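Terkimwood opens shared design floor for kitchen and bathroom makers

2018-11-20

Kitchen fittings maker Terkimwood has opened a shared design floor where its own staff and smaller firms can work on sinks, worktops and storage under one roof. The floor has desks, workbenches and large tables for looking over shapes before they go any further.

The first range to be worked on there is Goltusden, a family of sinks with a built-in drainboard. It is meant for small flats and rented homes, where there is often little worktop to spare beside the sink. Shapes are laid out on a table at working height so that people can stand over them and talk through the size of the basin and the place of the drain.
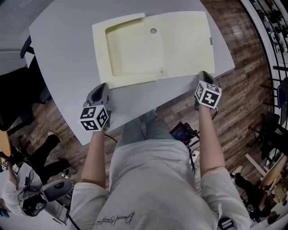 A pale yellow sink-shaped mould, with the basin on the left and the flat drainboard on the right, on a table at the design floor.

"A drawing gives you the measurements, but people want to lean over a sink and see how far they have to reach," said Mekdes Ayele, head of design at Terkimwood. "We had been doing that in a corridor. Now we have the tables for it."

Two outside firms, Vinix and Daher, have taken places on the floor. Vinix will work on taps and wastes to suit the Goltusden range. Daher is planning a set of draining racks and chopping boards that sit over the basin.

Terkimwood received 116 comments from fitters and tenants on its earlier sinks. Almost 100 of them asked for a larger drainboard. The Goltusden range will come in 3 sizes, all of them with the drainboard as part of the sink.

Firms that would like a place can apply from January. Places are let for 10 months at a time and include use of the tables and benches.

Press contact: Bilal Yammine, Terkimwood press office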